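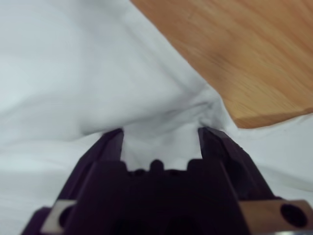
Lachlan Ormsby wrote in after the December issue to say he would believe in household robots when one could put a fitted sheet on a bed without a person in the room. He added that his laundry service still pays people to feed sheets into the ironer by hand, and that every salesman he has met goes quiet when he asks about corners.

It's a fair complaint, and it made us go back and look at where cloth handling stands. The short version is that machines can do parts of the job and are slow at the rest.

Cloth is hard for a robot because it has no fixed shape. A box on a conveyor looks the same every time it comes by, and a gripper can be told where the edges will be. A sheet on a table may be flat in one spot and folded under itself in another, and as soon as the fingers close and pull, everything around them changes. The controller has to look again and decide again. People do this without thinking, mostly by feel, and most two-finger grippers have little or no sense of touch.

At Pryor, a commercial laundry that has been trying out a folding cell, the target was plain flat sheets. The cell was run on a batch of 300. It got 38 of them to the end with no help from the operator. The rest needed a hand at some point, usually to separate two layers that had been picked up together, or to find a corner the machine had lost. The operator said the work was less tiring than folding but slower, and that she wouldn't want to depend on it in a busy week.

Small towels went better. Gestgate, which builds the cell, says short pieces can be lifted clear of the table and let hang, so the corners are easier to find. 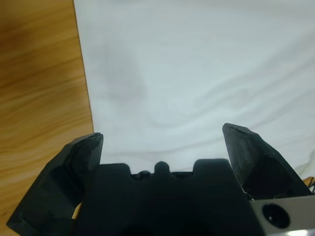
Speed is the other problem. A trained pair of folders at Pryor can get through 800 pieces in a shift and talk the whole time. The cell spends a lot of its time standing still while the software works out the next grasp. Faster computers will help with that. They won't help much with the bad grasps, and those cost more time than the thinking does.

Lendel is taking a different route and wants the machine to do one step only: pull a single sheet from a pile and spread it on a table, then leave the folding to a person or to the equipment a laundry already owns. That seems to us the more likely product for the next few years. Spreading is the dull part, and a mistake there is easy to fix.

For the home, we would not hold off on buying a dryer. Gikard has shown a folding cabinet for shirts, but each shirt has to be clipped in by hand, and bed linen isn't on its list at all. Fitted sheets are not on anyone's list that we could find — Mr. Ormsby can keep his doubts for now.

We plan to visit Pryor again once the new gripper fingers are installed. Readers who run a laundry or a hotel linen room and have tried any of this equipment are welcome to write in, with numbers if you kept them.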